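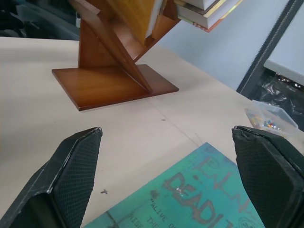
A teal book with "DEAD" in big distressed letters on the cover.

The bookbinder of Enton works above what used to be the Hudard shoe store, up a flight of stairs steep enough that she tells people on the phone to bring one box at a time. She has been mending books up there since the May she turned forty, and she will talk about it for as long as your coffee holds out, and then she will make you another one.

She asked me to leave her name off. "Everybody in town knows who I am," she said, "and everybody out of town can look for the stairs."

People tend to assume she spends her days on family Bibles and leather sets. She does a few of those. But most of what comes up the stairs is a good deal humbler – cookbooks, school yearbooks, hymnals, bird guides, and a great many paperbacks that somebody read to pieces at sixteen and can't bear to throw away.

"I love the paperbacks best," she told me. "They were never meant to last. The glue was cheap the day it went on. And then someone goes and has their whole adolescence with it, and takes it camping, and drops it in the tub, and thirty years later they're standing in my doorway a little embarrassed, asking if it's worth fixing. Well, I don't know what worth has to do with it. Do you want to read it again? Then sit down and let's have a look at the spine."

She came to the trade sideways. She was a bookkeeper for the Talukder feed company, on the second floor, with a window that looked straight onto the river and a chair she still misses. The county library put on a weekend class in simple repairs and she went along with her sister, mainly for the company. Her sister never went back. She went back the next week with a cookbook of their mother's that had come apart in the middle of the pies.

"I did a terrible job on it," she said, laughing. "I used far too much paste. It opens like a barn door. But it opens, and the pies are all there, and I was hooked."
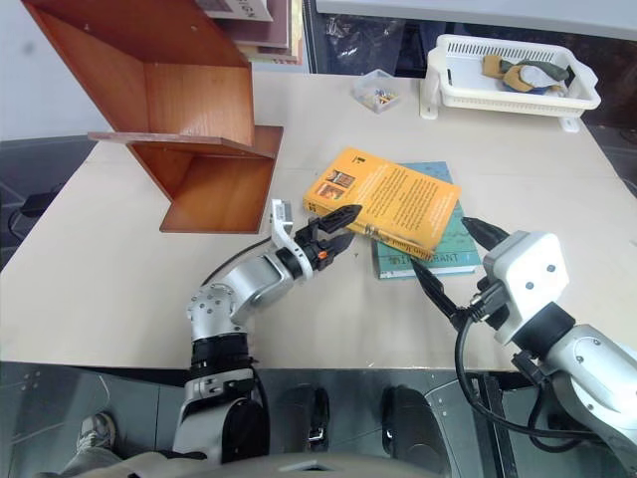
A book that has been mended wants resting, she says, and then it wants using, and she has strong feelings about both. Resting means overnight under a weight, with waxed paper tucked inside the covers. Using means you don't hide it in a closet for fear of hurting it. She is a great believer in keeping the books you care about out where you'll pick them up, and she has no patience with the idea that a shelf has to be a long straight plank on a wall. Something like a reddish-brown wooden bookstand in a stepped, zigzag shape, standing on a table with books and papers piled at the top, suits her fine. "Put them where your hands are," she said. "Just don't cram them. If you have to tug a book by the top of its spine to get it out, you've got too many in there, and I'll be seeing you."

Her prices are on a card by the door. A simple paperback repair costs 12 dollars and has for years. The most she ever charged was 395, for an atlas that had been through a basement flood and took most of a winter. She figures she has mended some 2000 books in all, though she admits the early ones were written down in a notebook that she later lost, which, for a former bookkeeper, still stings.

I asked what people get wrong at home. She put down her cup for that one.

"Tape," she said. "Oh, tape. I understand the impulse, I do. But it goes yellow and it creeps, and then it takes the print off with it when I try to lift it. If a page comes out, tuck it back in and leave it be. Put a ribbon around the whole thing if you must."

She is fond of an old Ferkasik press she bought at a farm auction, a heavy iron thing that two men had to carry up and that she has no plans to ever move again. She showed me how the wheel turns. She showed me her bone folders, her jars of brushes, and a drawer of things that had fallen out of other people's books – grocery lists, a pressed fern, a bus ticket, a valentine with no name on it. She gives them all back if she can. The valentine she has been holding on to until somebody comes asking.

When I got up to go she asked what I was reading, and whether the spine was cracked. It was, a little. She told me to bring it by on Thursday.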